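Rack insert in the sink with a dishwasher right next to it: keep or pull out?
Kitchens & Baths > Sinks and Faucets

mfilali
Posted Thursday, 7:40 pm

We moved in at the beginning of March and the sink came with a drying rack that drops into the right side.

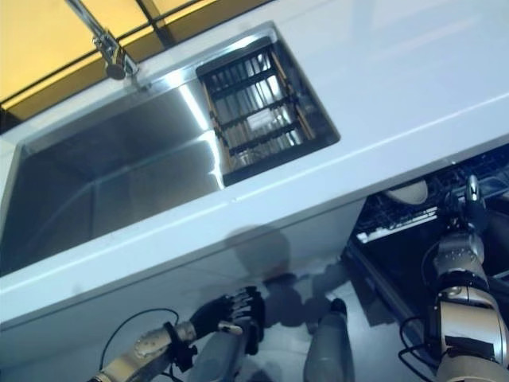

My question is whether to leave it there full time. I like it for pots and glasses. My wife wants the whole sink back so she can wash sheet pans flat. The dishwasher is to the right, so wet stuff doesn't have far to go either way. Countertop is white and I'd like to keep puddles off it.

stalton_sue
I'd leave it in. I had a rack on the counter for years and there was always a ring of water under it. In the sink it drains where it should.

S. Fleury
Disagree. If you own a dishwasher you don't need a permanent rack. Take it out, keep it in a cabinet, and drop it in on the days you do pots by hand. Mine lived in the sink for two years and the bottom under it was disgusting.

stalton_sue
That's a cleaning problem. Lift it out on Saturdays and scrub underneath.

S. Fleury
Or don't have anything to lift out.

Marcelle H
Are the tan slats wood? If they are, watch them. I had a Witer rack with wood slats and they went gray, then black at the ends where they sat in the rails. Oil helped for a while. I ended up ordering new ones.

mfilali
They look like wood to me but I haven't found a label or a brand name anywhere. No black spots so far. What kind of oil?

Marcelle H
Plain mineral oil from the drugstore. Let them dry overnight first, wipe it on, wipe off the extra. I did it every couple of months.

kabbaj_sh
We have a similar setup and what decided it for us was the faucet. With the rack in, can you still fill a stockpot without hitting it? Try your biggest pot before you decide.

mfilali
Tried it just now. The pot fits if I keep it left of the rack. The sheet pan does not fit flat, so my wife is right about that one.

S. Fleury
There's your answer.

kabbaj_sh
How often do you wash sheet pans though? I stand mine on end in the bottom rack of the dishwasher.

mfilali
Two or three times a week. Ours are too tall to go in that way, the spray arm hits them. We'll try taking the rack out for pans and putting it back after. I'll pick up the oil this weekend.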